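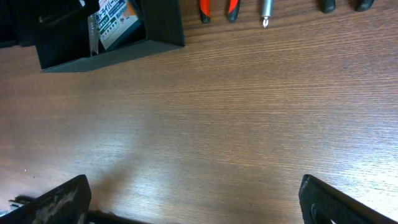
Battery drain on older Android handsets during background sync

Walid Fakhoury and Halina Szczepańska
Module supervisor: Reijo Kokkonen

1. Purpose

The project measured how the sync interval of a mail client affects standby drain on used phones. Manufacturers quote standby times for new batteries, and these figures say little about a handset after several years of use.

2. Method

Five phones of the same model were reset and loaded with Nondis, a small open-source mail client. Each was signed in to a separate test account on the department server. Screen brightness, Bluetooth and location were off. Wi-Fi was left on and mobile data was disabled.

Four sync intervals were tested: 5, 15, 30 and 60 minutes. A logging script wrote the battery level and wake-lock time to a text file. After removal of incomplete entries, 623 log entries remained. One phone restarted twice during the 15-minute run and that run was repeated.

3. Results

Drain was highest at the 5-minute interval on all handsets. Moving from 5 to 15 minutes cut wake-lock time by 38 per cent. The difference between 30 and 60 minutes was smaller than the spread between individual phones, so no ranking is given for these two settings.

The handset with the most worn battery dropped in steps near the bottom of its range. Its readings below 20 per cent were left out of the averages.

4. Limits

Only one model and one access point were used. Message traffic was generated by script at a fixed rate, which does not match normal use. Imtiaz Khan suggested a repeat over mobile data with a weak signal. The script would need changes to record signal strength.

Related reports
Comparing budget phone cameras in low light (Toivo Pelkonen)
Lokgate: a lock screen app for shared tablets
Wi-Fi roaming in the Westmont building
Waaka keyboard layout trial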